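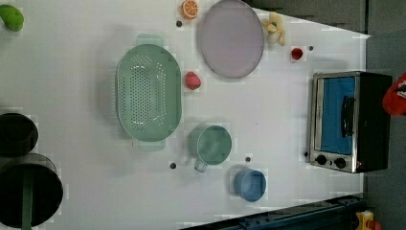 Home | News | Releases | Labels | Tapes | Contact

Clendeck to reissue first two Negussie albums on cassette and download

31 Jul 2023

Independent label Clendeck will reissue the first two albums by the instrumental group Negussie in October. Both have been out of print since the original tape runs sold out, and neither has been offered as a download before.

The albums were recorded at home on a four-track machine and released by the band itself. Clendeck says the new versions were made from the original mixdown tapes. A third tape, holding most of the second side of the debut, had stretched in storage, and that side was transferred from a clean cassette copy lent by a listener. The label says there is slightly more hiss on those songs and that it decided to leave it in.

Each album will come as a cassette with a fold-out insert, and the pressing is limited to 3,000 copies across the two titles. Downloads will not be limited. Anyone who buys a cassette will get the download at no extra charge, in the usual choice of formats.

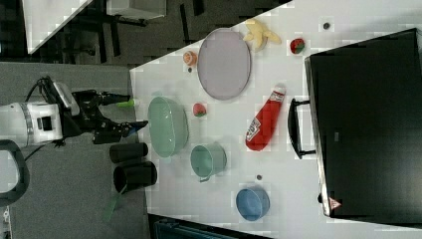 White tabletop with a robot arm at the left.

The debut will include two songs left off the first release for lack of space. One is an early version of "Flurnelbridge," the long organ piece that later closed the band's live sets. The other is untitled on the tape box and will stay that way on the track list. The second album has no added material, but the running order has been changed back to the one the band first planned, with the slow songs together on side two.

Preorders open on the label's page next week. Orders for both titles will ship together unless the buyer asks for them separately. Customers outside the United States should check the postage before paying, as the label has moved to a new mailing service and rates have gone up for small parcels.

Negussie has not announced any shows to go with the reissues. The group's most recent recording, a split tape with Fladex, is still available from both bands.

2 comments | 3 shares

Related items
Fladex adds second date to fall tour
Clendeck opens demo submissions again
Home-dubbed tapes: what sells and what sits
New releases this week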